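August 19, 2014

Play kitchen, sorting day. Had the whole Trumton set out on the white table again, and I am so much happier with it than I was in March, when half the food still lived in the Pilen box and you had to dig for anything smaller than a plate! The colander is my favorite piece by a mile (that pale mint green, and the neat little rows of holes). It takes up a ton of room in the bin though, so it goes in first, flat, with the big lavender plate leaned on the side.

Fruit: orange slice, banana, strawberries. Keep the strawberries in a cup or they roll off and I spend my afternoon under the bench. The light blue cup works fine for that, and the mint one with the handle can take the odds and ends. Ketchup bottle travels lying down, same as always.

Toaster oven gets its own box, the 60 one from Eskola. I tried the 80 and it slid around in there like crazy. Still need to write new labels, and shelf 509 needs a wipe before anything goes back on it. Cookware last, I keep changing my mind about how to stack it.
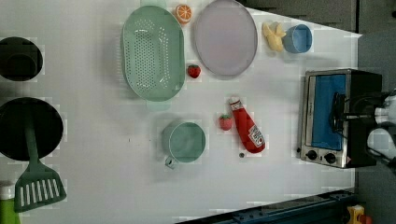
Flasside wants to know if the cookware could go in a drawer of its own this time, since the lids went missing for weeks when it was stacked with the plates.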